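Afolabi Street swap shop gets its doors back

Good news for anyone who, like me, has been walking past the old Jidar shoe store every morning hoping to see the lights on. The swap shop is open again! I stopped in at 9:30 with a bag of paperbacks and a fondue set I've owned for years and used once, and I left with a rain jacket, so I'm calling that a win.

If you missed the whole saga, the shop closed in March when a pipe let go over the back room and soaked most of the kids' clothes. Omolara Osagie, who started the place with her cousin Morenike Usman, told me they lost 46 boxes of donations in one night. "I cried over the snowsuits," she said. "We'd just sorted them by size." The repair bill was nearly 2,000 dollars, and the bake sale at Grurnenura Hall covered a good part of it (I bought the lemon bars, and I'd do it again).

The rules are the same as before, more or less. You bring something clean that works, you take something you'll use, and no money changes hands. What's new is a limit of two large items per household each month, large meaning anything you can't carry out under one arm. Morenike says a few people were filling vans last winter, and she was pretty polite about it, more polite than I would have been. Small stuff like books, mugs and baby clothes has no limit at all.

They've also moved furniture and storage up front where the shoe racks used to be, and that's where I'd head first. Things go fast up there. A man ahead of me had a lamp under each arm before I'd even put down my bag, and the woman behind me was asking about bookcases. Couches and mattresses are still a no, sorry. There just isn't room.

The shop is at 97 Afolabi Street, next to Stendis Dry Cleaning, and doors open at 9 in the morning. Parking is terrible, so take the bus if you can. They could use hangers, curtains and board games with all the pieces, and please, no more encyclopedias. Omolara asked me to put that last part in writing.

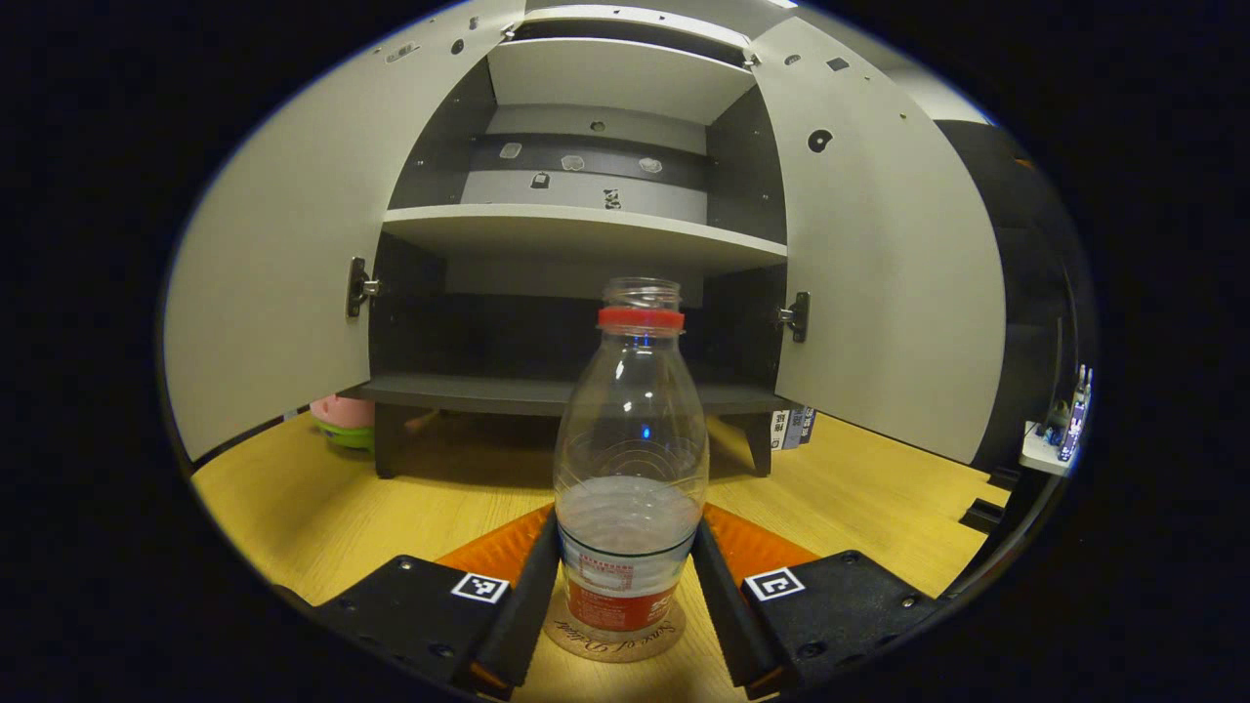

A white two-door cabinet with shelf space inside.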